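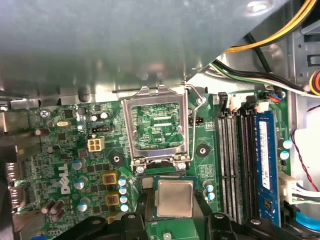 One student wrote on the feedback sheet that a rule without a number in it is a wish, and that this course had handed out a great many wishes. Fair enough. The notes for this unit now have numbers wherever we could defend them, and where we couldn't, the rule says so and you may treat it as a wish.

Courses > Automation Practice > Unit 6 > Handling rules for fragile assembly

Zurkthorpe Technical College
Unit 6 handout: putting small expensive things into small fragile holes

Read before the Thursday session in room 408. Bring it with you. The version on your phone counts if your phone is charged.

6.1 What kind of rules these are

Three kinds of document will be waved at you in this trade, and people mix them up constantly.

A standard is written by a body outside your building. It tells you what has to be true of the machine and its surroundings, and it takes its time. House rules are written by your employer and say how the standard is met here, with this arm and this floor. A work instruction says what to do for one job. In our lab the house rules are the Ruvance rules, after the cell they were first written for, and the work instruction for this unit is sheet 3384.

When two of them disagree, the stricter one wins until somebody with authority changes the other. "Somebody with authority" doesn't mean whoever is closest to the keyboard.

6.2 Before the arm moves

The board is unplugged. Switched off is a different condition, and the difference has been explained to previous groups by a power supply.

Everyone touching the board, the chip or the gripper fingers wears a strap and has checked that the other end is clipped to something. Black plastic fingers look harmless. Find out from the data sheet whether the material is rated for static-sensitive parts and write the answer on the sheet. "It's plastic, so probably fine" is an answer we have received.

Loose cables are tied or tucked out of the path. Walk the path with your eyes from the grip point to the target and back again. Most groups check the way in. The arm also has to come out, usually by a route nobody drew, past a drive bay or a panel that has been hanging over the work the whole time.

Speed is set to the reduced value on the sheet. The stop button is within reach of the person watching, and the person watching is watching. This is a full-time job and may not be combined with typing.

6.3 Processor and socket

An LGA socket is a bed of fine contacts that will bend if you look at them with intent. Bent contacts are the end of the board for our purposes. So the rules are tighter here than anywhere else in the course.

(a) Frame fully open and lever fully back before the chip comes anywhere near. The gripper does not nudge the frame aside.

(b) Grip by the edges of the package. Never across the contact side.

(c) Check orientation while the chip is still well clear. The notches and corner mark exist for this and cost nothing to consult.

(d) Approach straight down. Any sideways correction is made above the hover height on the sheet, and below that height you either continue or go back up.

(e) The chip is set down. It isn't pressed. The frame does the pressing, later, when it is closed.

(f) Open the fingers, wait for the arm to settle, then retract along the approach line.
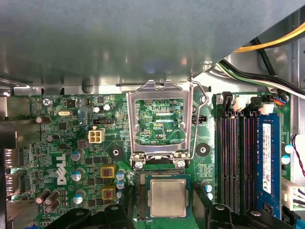

Rule (d) produces the most argument. People see a small offset on the wrist camera, the correction is tiny, and the arm is right there. But the camera looks at the part from an angle, and a chip that seems off by a hair on the screen may be exactly on target, or off in the other direction. Go up, check from a second view, come down again. It takes longer. The sheet allows for that, and so does the timetable, within reason.

Rule (e) has a number. The contact threshold for set-down lives in parameter 3598 of the cell controller, and only the lab supervisor edits it. You may read it as often as you like. If the arm trips on the threshold, the run is over and you write it up as a trip. You don't get to raise the threshold and call the next run a success – a method with a long and distinguished history outside this college.

6.4 Strips, cards and anything that goes into a slot

Slots forgive more than sockets do, and that is where the bad habits come from. A thin strip held upright between two fingers can lean or bow, and it can slide in the grip without the arm noticing. The controller knows where the fingers are. It has opinions about where the strip is.

Line up the lower edge of the part with the slot, along its whole length, before any downward move. Both ends. A strip that enters at one corner will generally keep going until it has wedged itself, and then the force reading climbs in a way that looks a lot like proper seating.

Grip low enough that the free length doesn't flex, high enough that the fingers clear the slot housing and whatever tall components live next to it. Capacitors are usually the first to meet a gripper finger. They don't come off worse every time, but often enough.

Stan, the log program on the bench computer, must be running before the first approach. It keeps the last 2000 force samples and throws away older ones without asking, so save after every attempt, including the dull ones.
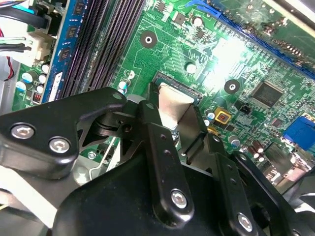

Can we rerun an attempt if the part slipped in the fingers before it reached the slot? You can, provided the slip is logged as its own attempt and the part is inspected first. The rerun starts from the grip point, with a fresh alignment check, and gets its own line on sheet 3384.

6.5 Who may override what

Students may stop the arm at any time, for any reason, including a vague feeling. No explanation is owed. Restarting is another matter: the watcher and the operator both say they are ready, out loud, and then the operator restarts.

The reduced speed limit isn't overridden in this unit.

A rule you believe is wrong goes on the yellow change form with the rule number and what you would put in its place. "Delete" is allowed if you can say what the rule was for. Several rules have been removed this way, and one was put back the following October.

6.6 To hand in

The completed sheet, the saved logs, and one page on a rule you broke or nearly broke. Groups that report having broken nothing will be asked for the logs a second time.

Next unit: cable handling. Read the Skarumen notes first, at least as far as the part about connectors with latches.

Filed under: Robot cells / Safe working / Lab handouts

Zurkthorpe Technical College, Automation Practice | Contact the lab office | Back to top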